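Chapter 5
Pots, Lids, and a Place to Set Them Down

Most kitchen accidents in a training room happen between the stove and the counter. A lid comes off, the cook looks for somewhere to put it, and there is no clear spot. This chapter covers how to mark out a work surface and how to handle a saucepan and its lid on it. You will need a roll of blue tape, a flat surface, and one pan with a glass lid.

Start with the tape. Lay the long lines first, then cross them. Press each strip flat from one end to the other, and press again where two strips meet. 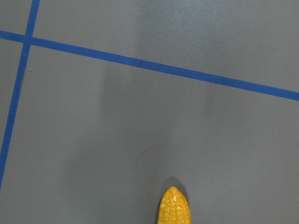 By Girish Sachdeva
With exercises by Sushil Tyagi

The squares should be large. A pan needs a whole square to itself with room left for the handle, and so does the lid. At the Piras teaching kitchen we first used small squares, and students spent more time reading the grid than cooking. We took up the tape in September and started again.

5.1 Holding the lid

Lift a lid by its knob. The rim is the wrong place to hold it, even on a cold pan, and a habit learned cold will be kept at the stove. A glass lid lets you see what is under it before you set it down. Many glass lids also have a small vent hole. Keep your face and wrist away from it when the pan is hot. 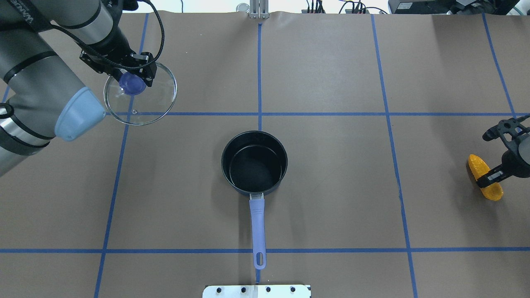
Photo: Clarnura Picture Desk

Lift straight up, pause, then move sideways. On a hot pan the pause lets water run off the glass and back into the pot. Carry the lid low. Students who swing it up to shoulder height drip on the floor and lose sight of the square they were aiming for.

Clear glass is hard to see against a plain counter. Look for the rim, which usually catches some light, and for tape lines showing through the glass. Before you put anything down, check the square for crumbs and wipe it if you find any.

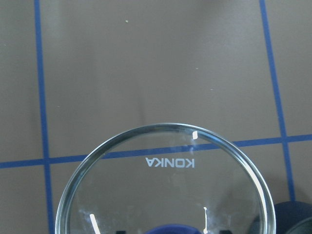
5.2 Where the pan goes

Set the pan down before you deal with the lid. Turn the long handle away from the edge where people walk. Put the lid in a square to one side, at the same height on the grid, so that your hand travels straight across to fetch it.

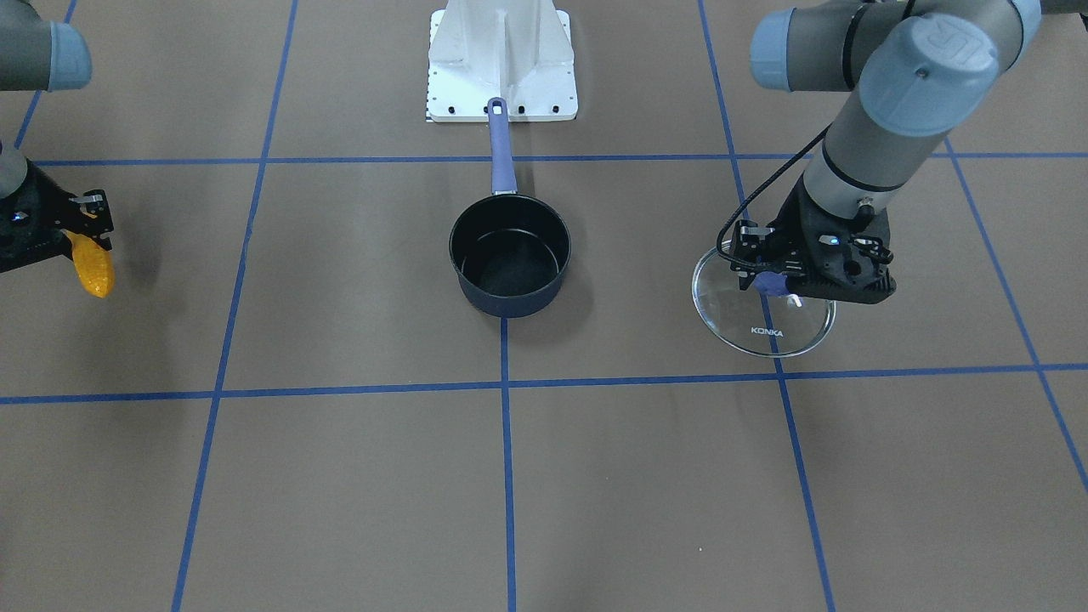 Figure 5.4 Saucepan with its handle pointing to the back of the table; glass lid held by the knob, to the right.

Practice the move with an empty pan 13 times before trying it with water. Work in groups of three, with one student moving the lid and two watching the handle.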